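Cork board keeps falling off a painted wall

Last updated: August

Liltilby
I've put a framed cork board up in our hall twice with sticky strips and both times it came down overnight. The wall was painted last year. I'm renting, so I'd like to avoid drilling. Is there a better strip, or is it the paint?

Alina Dinu
Probably the paint. Wipe the wall with sugar soap, let it dry for a full day, then press each strip for longer than the packet says. Lay the board flat on a table first and put the strips on the back of the frame, near the corners.

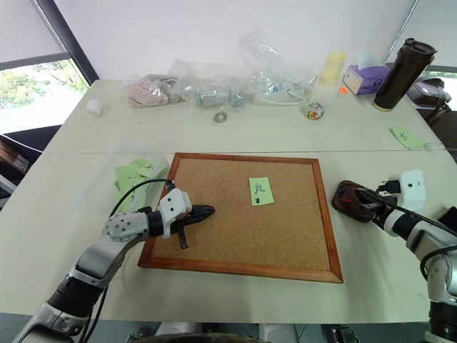
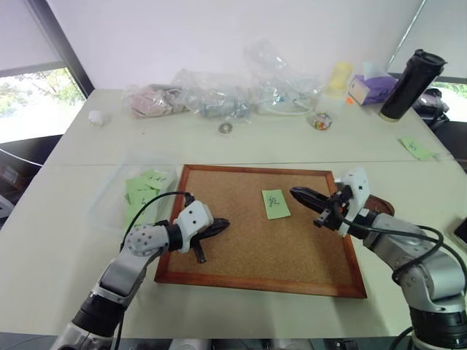
If it still drops, ask the landlord about two small screws. Mine said yes by email - keep the reply. Filler and a dab of matching paint sorted the holes when I moved out.

Masilela
Strips never worked for me. I just lean mine on a shelf.

Fevbridge
Check the weight limit too. Mine took 13 strips and still slid in warm weather.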